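Section 3: Setting out the table

3.1 Before you start

This section covers the Sayce practice table and the place setting supplied in the Gullum tableware pack. It applies to the white top only. For the Bullow drop-leaf top, see Section 5.

You will need:
One plate, round, grey
One slice of bread, from the food pack
A soft cloth
A steel rule, 300 mm

Lock the table feet before placing anything on the top. Check the top for rock by pressing on each corner in turn. If it moves, adjust the foot nearest the low corner and press again.

CAUTION: Do not use scouring powder or a rough pad. Both dull the matt surface, and the damage cannot be polished out.

3.2 Placing the plate and bread

1. Wipe the whole top with the cloth, working from the far edge towards you. Include the rounded corner, where crumbs and dust collect.

2. Hold the plate by its rim with both hands and lower it on to the top. Do not slide it into position.

3. Set the plate towards the far side of the table, leaving the near side clear.

4. Lay the bread flat to the left of the plate. Leave bare table between the crust and the rim.

5. Step back to the near side and check the layout from there.
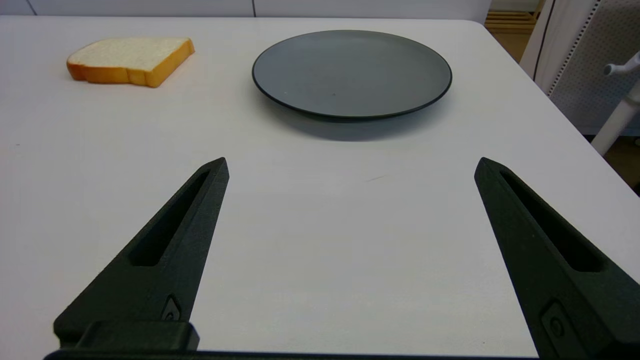
Fig. 3-1. Plate and bread in the starting layout, bread to the left.

The bread goes directly on the table in this layout. The side plate in the Gullum pack is used for the full setting (Section 4) and should stay in its sleeve until then.

NOTE: Earlier printings of this guide placed the bread on the right. The left-hand layout replaces it for all settings. Change requested by Morfudd Morris, accepted December 30, 2023.

3.3 Checking the spacing

1. Lay the rule flat between the bread and the plate, without touching either.

2. Read the gap at its narrowest point. The minimum is 28 mm.

3. If the gap is too small, lift the bread and set it down further to the left. Leave the plate where it is.

4. Remove the rule and return it to the drawer.

The angle of the slice is not critical. It may lie square to the table edge or be turned, provided the whole slice is flat and no part of it overhangs.
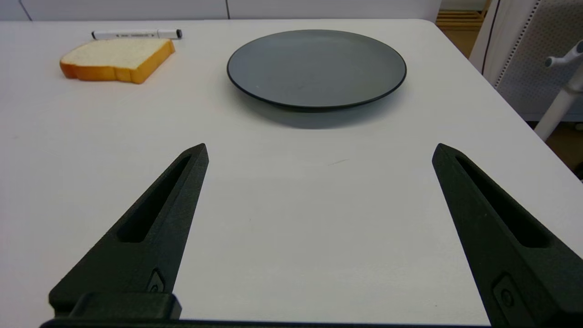

Can the same layout be used with a different plate?
Any round plate with a flat base is suitable. Repeat the spacing check in 3.3 after changing it, as a wider rim reduces the gap to the bread.

3.4 Serving the slice

1. Take the slice by its crust edges and lift it clear of the table.

2. Carry it across to the plate at a low height. Keep it level.

3. Lower it on to the flat part of the plate, inside the rim.

4. Release one side, then the other.

If the slice rests on the rim, lift it and lower it again. Pushing it down from above can tip the plate.

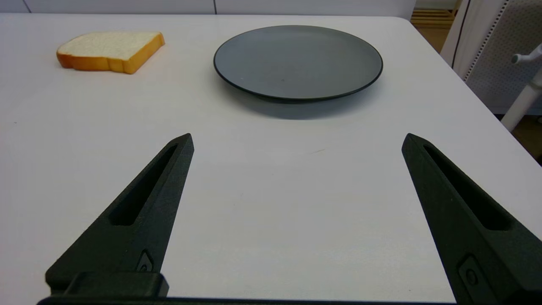
To reset, lift the slice from the plate, return it to the left-hand position and repeat 3.3. The plate need not be moved between servings unless it has shifted.

CAUTION: Do not stack items on the bread, on the table or in storage. A slice kept under weight takes a set and will no longer lie flat.

3.5 Clearing and storage

1. Remove the bread first, then the plate.

2. Wipe the plate on both faces. Dry the underside before storing.

3. Return the plate to the Gullum box, rim down, with the card divider in place.

4. Wipe the table as in 3.2, step 1.

Replacement plates are ordered singly under part number 933 from the Vurnport stores. Orders go to Alun Hopkin. Quote the part number and the table type.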